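机械臂料箱抓取项目阶段报告
课程：机器人综合实践
学校：Gamville 理工学院 自动化系
组别：Levchenko 组
提交日期：2019年2月9日

一、项目内容

本组的题目是让机械臂从一个敞口料箱里取出形状不同的物品，放到指定位置。题目由 Ornex 实验室提出，上学期已有一组同学完成了单一物品的抓取，物品位置固定，每次用同一段轨迹。我们接手以后把物品改为随意摆放，种类也增加了，抓取点要由程序自己选。

本报告写的是第一阶段的情况，包括料箱布置、数据采集、抓取点选择和试验结果。放置部分还没有做完，留到四月的最终报告里写。

二、实验布置

机械臂使用系里的 KUKA，末端装夹爪。料箱是灰色金属箱，四壁倾斜，放在木桌面上。最初箱子没有固定，夹爪碰到箱壁时箱子会移位，标定随之失效，当天的数据只能作废。后来用弹簧夹夹住箱沿，又在桌面上贴了蓝色胶带做记号，开始前先对一遍位置。

线缆也花了不少时间。机械臂腕部转到某些角度时，线束会绷紧，有一次把接头拉松了。现在留出一段余量，同时在程序里限制了第六轴的转角范围。这样做的代价是箱子右侧靠壁处有几个姿态到不了。

相机固定安装，只用一台。手眼标定用棋盘格做，每次换夹爪以后重做。

三、数据采集

采集时由一名组员摆放物品，另一名操作示教器，第三名记录。每次抓取记下目标点、夹爪角度、下降高度和结果，结果只分成功和失败两类。物品离开箱底并保持5秒算成功，中途掉落算失败。

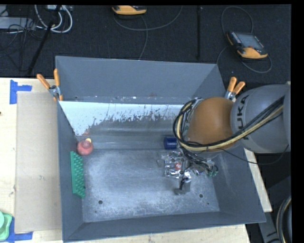 物品选择上，我们尽量让表面和形状有差别。圆柱体放倒后容易滚动，夹爪两指没有同时接触时会把它推到箱壁边上。银色箔面包装反光强，深度图上经常出现空洞，程序有时把空洞当成箱底，下降过深。带凸点的长条物品反而比较好抓，只要夹爪方向与长轴垂直。箱底的磨损和划痕在图像里有纹理，早期版本会把它们识别成物品边缘，加了高度阈值以后这类误检少了很多。

第一阶段一共记录抓取3783次，其中373次因为标定偏移或通信中断没有计入统计。原始数据存放在 Workau 服务器的课程目录下，按日期分文件夹。

四、抓取点选择

程序先从深度图中减去空箱的背景，得到物品区域，再在每个区域内生成候选抓取点。候选点按三项打分：夹爪两侧是否有空隙，表面法线是否合适，离箱壁的距离。分数最高的先执行，失败后换下一个，同一物品连续失败两次就跳过。

权重一开始是手工定的，后来用600次抓取的结果重新拟合。拟合后离箱壁距离这一项的权重变大，靠角落的物品往往排到最后才抓。

五、结果与问题

箱子中部的物品成功率较高，失败集中在角落和反光包装两种情况。角落里的失败多数是夹爪外侧先碰到箱壁，力矩超限后停机。箔面包装的失败多数是夹住了包装的褶皱边，提起后滑脱。

通信中断的原因还没有查清。重启控制柜后一般能恢复，但两次中断之间的间隔没有规律，暂时只能在程序里加超时检测，断开后停在安全高度。

六、下一步

1. 对反光区域的深度空洞做插值，或者增加一个视角。
2. 角落物品先拨到中间再抓，拨动动作已经写好，未测试。
3. 更换夹爪指尖的橡胶垫，旧垫已经磨平。
4. 完成放置部分，并与抓取部分连起来运行。

组内分工和工时表见附件一，标定步骤见附件二。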